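Snack box tips from the Fustholm open day

I went to the open day at Fustholm on June 8, 2019 mostly to get out of the heat, and came home with a page of notes on packing snacks. The demonstrations were of gripping tools, the kind you hold in your hand and squeeze, and of the robot arms that learn from them. A good part of the talk was about why some packages are hard to pick up, and most of that applies to anyone who keeps a snack box in the house or mails one to a kid at college.

The session I stayed for was run by Rocío Tapia. She had been sorting wrapped sweets and pastries for two years and had opinions on every kind of wrapper. I wrote down what I could.

Pick up by the crimp or by the body, but decide first. A packet with flat sealed ends can be lifted by the end if it is light. If the contents are crumbly, hold it across the middle with even pressure on both sides. Pinching one corner is how you get a bag of dust.

Air-filled bags go in last. They fill the gaps and they don't mind being on top. Don't let the air out to save room, the air is there to protect what's inside.

Round pastries in clear film should lie flat. If they stand on edge they roll, and the filling shifts to one side.

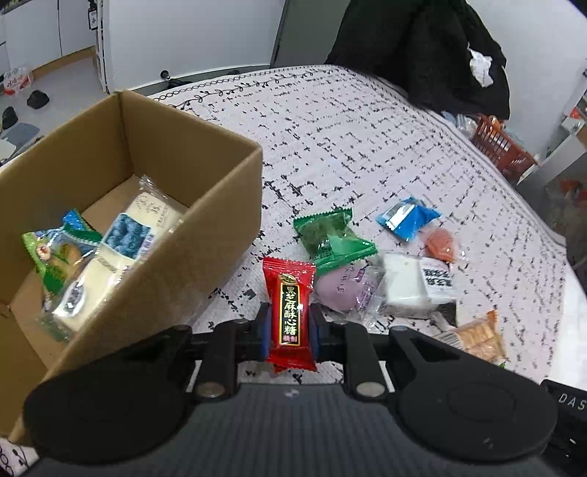 Sorting is easier if you start by getting everything out where you can see it, and a bed is the best surface in the house for it. A quilt is soft, so nothing chips when it's dropped, and round things stay put better than on a table. Put the open box to one side and work from the quilt. Small firm pieces like the red packet of sesame crisp candy, held between the blue pads of the gripper, are the ones to practice on if you ever try one of these tools. A box with no flaps is also a help, as there is nothing to hold back with your other hand. At home I cut mine off with a utility knife and save them for dividers.

More from my notes:

Twisted-end candies catch on each other. Keep them in a cup or a small bag inside the box and they won't work their way to the bottom.

Heavy before light, square before round. Square packages along the walls of the box, round ones in the middle.

Turn labels up. This matters more if you can't read the language on the package, as you will be going by color and picture. I now put a strip of masking tape on anything I can't identify and write what it was after I've tried one.

Crackers go against the side of the box, upright, never under anything.

Wipe your grip. Rocío cleans the pads between sessions with a damp cloth and lets them air dry. Same for kitchen tongs - sugar and oil on the tips make them slide, and then you squeeze harder than you should.

There was also a talk on the Gondetti software, with a chart saying they had 3,906 recorded pickups so far. I didn't follow all of it. The coffee was good and parking is behind the building, enter from the Etim side. They plan another open day in December, and I've asked whether they'll do glass jars.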